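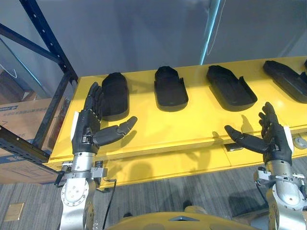 Filed under: Photos & scanning, Odds and ends

Quick one as I've got 30 minutes before I have to be out of the house. Scanning update. People have been asking (two people) how the big family photo job is going and the answer is slowly, and a bit orange.

So the orange. Most of the prints from the Clurkport years have gone that way. You know the look, everyone seems to be standing in tomato soup. I thought it was the albums, the sticky sort with the plastic sheet you peel back, and the albums haven't helped, but the loose ones in envelopes are nearly as bad. It's the dyes. The blue-ish one goes first on a lot of that paper and what's left behind is red and yellow. Cheap processing, sunny sideboard, there you go.

First thing I tried was the auto button in Evorik. Auto colour. One click. And for the first few I was thrilled, grass went green, sky came back, lovely. Then I did the beach ones and it decided the sand was a mistake and turned it grey. Whole beach. Looked like a car park with a donkey on it. Undid the lot.

What I do now, for anyone in the same boat:

Scan flat, all the corrections off. Every one of them. The "dust removal" too, it eats freckles. It ate a whole row of shirt buttons on one of the wedding ones and I didn't spot it till I'd saved over.

300 dpi for snaps, and don't let anyone tell you off for it. A soft little print from a plastic camera hasn't got any more in it than that. If it's tiny or I want to crop in on a face I go higher. I did the first batch at the top setting out of sheer keenness and the files were enormous and no sharper. You could see the paper texture beautifully though. That bobbly silk finish. Horrible stuff to scan, by the way, turning the print round and scanning it again the other way up sometimes helps a bit with the glare, sometimes does nothing.

Save the flat one as a tiff. Never touch it again. Do the fiddling on a copy.

Then levels, one channel at a time. Red first, pull the ends in to where the hump starts, then green, then blue. Takes a minute once you've got the hang of it. It isn't perfect but it gets you most of the way out of the soup, and then I nudge the blue by eye. Find somthing in the picture that you know was white. A collar, a plate, the side of a caravan. Ours was cream so the caravan was no use to me and it took an embarrassingly long time to work out why everybody looked ill.

The other thing is where to stop. I've been going back and forth on this one. There's a set from Olach, the rainy holiday, eighteen prints (well, 18 on the envelope, I've only got 16 – no idea where the others went) and every single one has a dirty great scratch through the top third. Roller scratch from the lab I reckon. Out it goes, fine, no guilt at all, that scratch wasn't on the holiday.

But then there's a lamp post growing out of my gran's hat. And a litter bin. And once you've got the healing brush in your hand you start thinking well, I could just. So I did. Took the lamp post out, took me most of an evening, and it looked great, and I sat there feeling a bit off about it. My aunt would know where that was taken from the lamp post. It was outside the chip shop. Without it, it's just gran in front of a wall.

Put it back. My rule for now is damage goes, contents stay. Fading, scratches, mould spots, that coffee ring, all fair game. Lamp posts, bins, strangers, thumbs, stay where they are. I did keep the version with no lamp post but it's got EDITED in the file name in capitals so nobody gets it muddled with the real one in years to come.

I also tried one of those sharpen-the-face things, the ones that guess. It gave my great uncle new teeth. Very even. Never had teeth like that in his life. I wont be using it again on anyone I was related to.

Count so far: no idea, haven't kept track properly, but there's meant to be 3000 in the boxes and I'm into the second box of many. The slides I haven't even opened. I did ring Buckley Photo to ask what they'd charge to do the slides and it was more than I wanted to hear, so I'm thinking about the copy stand route, camera pointing down at a light panel. If anyone's done that with a basic macro lens please tell me whether the corners come out soft. Everything I read says yes and then the next thing I read says no.

Oh and write on the backs. Pencil, soft one, and not hard. Or scan the backs if there's writing already, I skipped that on the first box and now I'm having to go back through for the dates. Half of them just say "April" with no year. Thanks, all.

Right, coat on. More when I've tackled the one with the flash going off in the mirror.

Got a question or a spare slide carrier? Use the contact page. Words and photos are mine, please ask before borrowing. Back to top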